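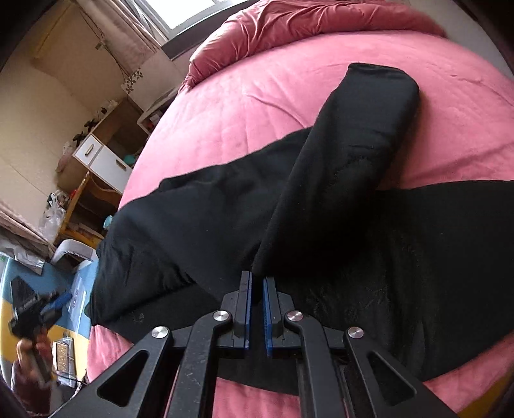
## 3.2 Folding on a soft surface

**Figure 1.** Dark clothing laid out on a pink bed.

Most of the 59 households in the Pickering survey fold their laundry on the bed and own no folding table. Joshi and Blackburn observed the same habit in Warik, where the bed was preferred also for small items. 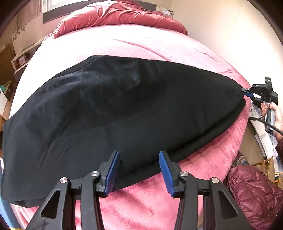

Large dark pieces took the most time in our records. Flattening was usually done first, and the edges were aligned after it. On a plush bedspread the cloth does not slide easily, so wrinkles may stay on one side while the rest is already flat, as in the left part of the black fabric in the second picture. A thick doubled edge – also visible there – makes the next fold less exact. We coded such cases as "partly flattened".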